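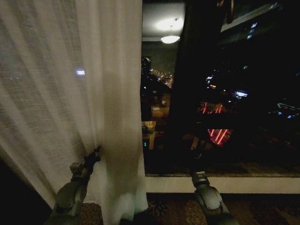 I have been going back and forth between two hand controllers for the arms, the Dasa and the Fudham, and I said in my last post that I would write up how they compare once I'd used both on the same job. The job is opening and closing a curtain. It sounds easy and it isn't, as cloth gives the operator very little to go on. With the left gripper pushed into the gathered edge of the curtain, as it is in the photo, part of the finger length is lost in the folds and you are judging the grip by how the fabric moves. A controller that is a bit vague on a wooden block is very vague on a curtain.

The Dasa is the cheaper one. I paid 900 for the pair, second hand, with the cables. It is a plain stick with a trigger for the fingers and two thumb buttons, and each one weighs 336 grams on my kitchen scales. The trigger has a long pull, and the first part of it does nothing at all. I tried to tune that out in Barajas, the control program I use for everything, and got it down to something I can live with. What I like is that it stays where you put it. If I hold the trigger halfway, the fingers hold halfway, and I can talk or look at a screen without the grip wandering.

The Fudham is a glove-like thing that straps over the back of the hand. It weighs less and the wrist movement feels far more natural. Turning the gripper to get one finger behind a fold is something I do without thinking on the Fudham and have to plan on the Dasa. The downside is that any small movement of my own fingers goes straight through to the robot. When I got tired I kept letting go of the cloth without meaning to. There is a smoothing setting in Barajas, but turn it up enough to help and the whole arm feels late.

I gave it four evenings, swapping controllers at the halfway point each time so that neither one always got me fresh. I made 111 tries in total. I'm not going to print a table, because I was the only operator and I got better as I went. The short version is that the Fudham was quicker when it worked and the Dasa worked more often.

Cameras made more difference than I expected. The head view is good for getting an arm to the right area, but at night the window is a nuisance. The glass is dark, so you get the ceiling light and half the furniture in it, mixed up with the city outside. A dark gripper in front of that nearly disappears. I found myself steering the right arm by its grey casing and guessing where the fingers were. 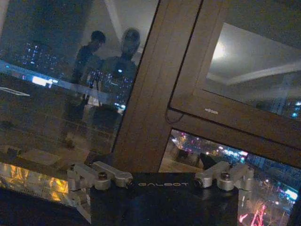

Wrist camera, looking past the gripper to the window frame.

The wrist view solves part of this. You always know where the gripper is, and the two silver linkages either side give you a decent idea of which way it is turned. It does nothing for the reflections though. There are two people in the glass in that shot, with city lights showing through one of them, and anything that tries to pick out objects from the picture has to cope with that. I may try a polarising filter on the head camera. I had one on an older setup in October and took it off to get some brightness back, so I know it will cost me something.

For now I'm keeping the Dasa on the left, where the holding gets done, and the Fudham on the right. Barajas lets you mix them as long as you set the rate by hand for each side – the default assumes a matched pair and one of them will stutter. It took me far too long to find that, and it is not in the manual.

Still to do: thicker cloth, the same job in daylight, and a longer lead for the Fudham. Rerkirach sell one that should fit and I've put an order in.

Posted 2025-07-21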